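Interrupted sutures on a practice pad: where do you leave the tails?
Posted by Manuela Fontana, January 6, 2021

I practice simple interrupted stitches on a red tissue pad, robotic instruments only. My knots end up on the incision and the tails get in the way of the next bite. Views from the bench:
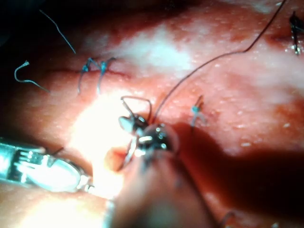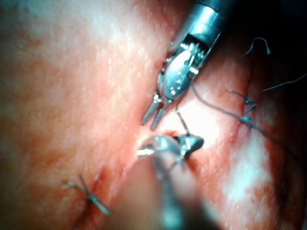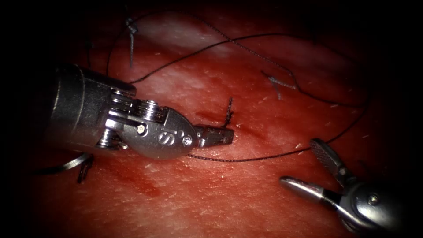

2 replies

Güven Yüksel
Slide each knot to one side of the wound line before locking it, same side every time. Trim tails evenly. Grip the needle in the driver, never the thread you plan to keep – serrated jaws fray it. Keep both tips in view before you pull through.

Siiri Paulauskas
Shorter thread. Also wipe the pad, the glare hides fine suture. I use a Vekivard pad and it has the same problem.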